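Wunddale Guest House Waste Scheme
Progress report to the Powell Fund
18th February
Prepared by Catrin Watkins

Where we are

You asked for a plain account of the first half of the grant, so I will start with the number that worries me. The application said that guest houses in Wunddale would send less to landfill if they were given separate collections, printed cards for the rooms and a bit of training. We have done all of those. The amount going to landfill from the houses in the scheme has gone down, but by less than the drop we saw in the houses that never joined. I don't yet know what to make of that and I would be wary of anyone who says they do.

There are 48 guest houses and small hotels signed up. The target was met in August, and the sign-up figure has been quoted since then in two newsletters as if it were a result. Signing a form is easy. Of the houses on the list, a good many have put out nothing but general waste for weeks at a time, and a few have asked us to take the spare bins away because they block the side gate.

Collections

Bolari have run the collections since the start and the lorries have mostly come when they were meant to. The difficulty is the weighing. Bolari weigh by the round, and a round takes in several streets, so the figure for any one house is an estimate made by sharing out the total according to the number of bedrooms. I raised this before the contract was signed. I was told the shares would even out over time. They may, but we have no way of checking, and a house that does everything right gets the same score as its neighbour who does nothing.

Bolari have now offered to weigh bin by bin for 4 weeks in the spring at no charge. I have accepted. I would ask the Fund not to publish any house-by-house league table until that is done, and preferably not then either, as the owners were not told there would be one.

The Raltonik software

We bought a year of Raltonik on the strength of a demonstration. It draws good charts. It also filled in missing weeks with the average of the weeks on either side, and did so without marking them, which we found only when a house that had been shut for building work showed a steady output of food waste throughout. Prys Gape went back through the winter entries by hand and took out 577 lines that had been made up in this way. The charts look a good deal rougher now. I trust them more.

We have asked for the filling-in to be switched off for good. The reply was that it can be switched off each time a report is run. Prys has written this on a card and stuck it to the monitor, and I suppose that will have to do. I do not recommend renewing.

Room cards

The cards cost more than planned (the first batch used the wrong bin colours and had to be pulped, which I do see the funny side of, just about). They ask guests to leave clean card, bottles and cans beside the bin for the housekeeper to sort. The idea came from a larger town scheme and I was never convinced it would carry over. People on a two-night stay are on holiday. They have a bottle of something and a bag of crisps, and they use whatever bin is nearest the bed.

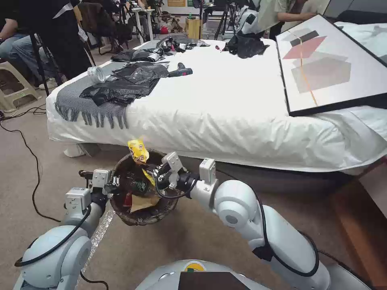 Owners say much the same when pressed. The ones who get good sorting are getting it from their own staff, who go through the room waste at changeover. That takes minutes per room, and on a busy morning those minutes come out of something else. Two owners told me they had stopped doing it over the Christmas fortnight and started again in the new year. At least they said so. I suspect others stopped and didn't start again.

What I would like to try is dropping the cards altogether in a handful of houses and putting the money into a second small bin on each landing. It may make no difference. But we have never compared the cards with anything, so at present we can't say they do any good at all, and they are the part of the scheme that gets photographed and praised.

Training

We held 2 training mornings. Attendance was fair at the first and thin at the second. The feedback forms were glowing, as feedback forms filled in next to the cake usually are. I rang a number of the people who came, some weeks later, and asked what they were doing differently. Most remembered the session kindly and couldn't name a change. One had moved her food caddy nearer the kitchen door and said it had made all the difference, so that is something.

I would rather not run a third morning in the same form. Prys has suggested short visits at changeover time, when the staff who do the sorting are in the building. The mornings mainly drew owners. Visits would use more of his hours but no more of the budget, as the hall hire would be saved.

Money

Spending is within the total. Printing is over, for the reason given above, and travel is under. We have not moved anything between headings without asking and would like your agreement to put the unspent travel money towards the landing bins. A full statement is attached separately.

What we need from you

A decision on the landing bins by the end of next month, if possible, so that they are in place before the season picks up.

Agreement that the headline measure should change. "Houses signed up" tells you very little, and I would like us to report weight per occupied room once the spring weighing is in, even if the number is a poor one.

Some patience about the houses outside the scheme. Their waste fell too, and faster. It could be fewer guests, or private skips, or the way Bolari share out the rounds. I have asked the owners for occupancy figures and so far have had more promises than figures. If they haven't come in by the next report I will say so there.

Catrin Watkins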